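Rowing Club Accounts and Other Small Engines: a boiler diary

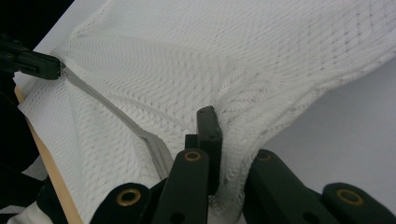 Stoltthorpe, October

Up before six. The house was at 11 degrees on the landing thermometer, which settles the question of whether the heating came on overnight. It did not. The programmer in the kitchen showed the correct time and the correct schedule, and the call-for-heat light was lit, so the fault lies downstream of the programmer and upstream of the radiators. That leaves the wiring centre, the zone valve, the pump and the boiler.

Hot water was normal. I ran the kitchen tap until it steamed, then shut it off. Boiler therefore fires on a hot water demand, and the pump must be turning or the cylinder would not have heated. By elimination I was left with the heating zone valve or the wire to it.

The valve is in the airing cupboard, behind the shelf. I took the shelf out and stacked the linen on the spare bed, with the white mesh top on the pile nearest the door as it is wanted for the weekend. The shelf rests on four battens and one of them has split along the grain. Noted for later.

The valve is a two-port Purnov, motorised, fitted by the previous owners. The manual lever on the side should offer resistance when the valve is shut and go slack when the motor has driven it open. With the programmer calling for heat it still offered resistance. I pushed the lever across to the latched position and heard water move in the pipe, but the boiler stayed silent. This is as it should be with this pattern of valve. The end switch closes only when the motor completes its travel, and the lever stops short of that.

Isolated the supply at the fused spur and proved it dead at the wiring centre with the tester. Opened the lid. Whoever wired it used the correct colours for the valve and then ran out of patience, as the cylinder thermostat is done in three lengths of cable of two different ages, joined with a strip connector lying loose in the bottom of the box. All the terminals were tight. I drew the layout in the back of this book before touching anything.

Re-energised with the lid off, one hand in my pocket. Full mains voltage on the brown wire to the valve motor with heating called, none with heating off. So the valve was being asked to open and was declining.

There are two possibilities at this stage: the motor has burned out, or the spindle has seized and the motor cannot turn it. Power off again. The head on this model comes away with two screws and without draining down, for which I was grateful. The spindle turned between finger and thumb with slight, even drag. The motor, out on the bench with the meter across it, read open circuit. Motor dead, spindle sound.

Telephoned Hendricks when they opened at eight. Precious Magagula on the trade counter had the complete head in stock but was doubtful about the motor on its own. She went to look and came back with one from a different box. Same speed, same direction of rotation, same fixing centres. She read the figures off the label and I checked them against the old one while she waited. I asked her to hold it.

Cycled over at nine. The Plolach road is still closed at the bridge, so the journey is by the towpath and takes twice as long. Met Pieter Mthembu at the lock with his dog. He wanted to discuss his immersion heater. I said that an immersion heater that trips the supply is nearly always the element breaking down, and that he should leave it off and have it tested. He said he had been resetting it every morning for a fortnight. I repeated the first half of my advice.

Back by half past ten. The motor went in with its own two small screws, one of which I dropped behind the cylinder and recovered with a magnet on a string. The leads are joined with crimp connectors. I do not care for crimps that have been closed with pliers, so I used the proper tool and pulled each one hard afterwards. Head back on, spindle flat aligned, screws home.

Power on. Programmer to constant. The motor ran for a few seconds, the lever went slack, the end switch closed and the boiler lit. The flow pipe was too hot to hold within five minutes. I went round the radiators in order. All warm at the top except the one in the back bedroom, which had air in it and was bled into an old mug. Pressure checked afterwards and topped up slightly at the filling loop. Loop closed at both ends and disconnected.

Let it run to temperature and then turned the room thermostat down. The valve closed on its spring and the boiler stopped. Repeated this four times with no fault.

Work outstanding:
The loose strip connector in the wiring centre wants a proper terminal.
Split batten under the airing cupboard shelf.
Label the pipes. I traced the heating return by hand this morning and should not have to do so again.
Lagging missing on the short run behind the cylinder – I have an offcut that will do.

Tracey Pilkington rang at lunch about the allotment water. The council turns it off at the end of the month and she wants the standpipe drained before then, with the tap left open. I have agreed to Thursday. The drain cock there was stiff last year and I shall take the longer spanner.

In the afternoon I cut a new batten from the length of softwood in the shed, drilled it and fixed it with the old screws. The shelf sits level now. It rocked before, and I had put that down to the wall. Linen back in, sheets to the left, towels to the right.

The landing was at 18 degrees by four o'clock and 19 by six. I have set the overnight temperature one degree lower than last winter and will see whether anyone remarks on it. Dead motor kept in the tin with the other one, in case the gears are of use.

Bed at ten. Boiler off at half past, on schedule, heard from upstairs.

Contact: Habibur Howlader | Text copyright the author | Back to top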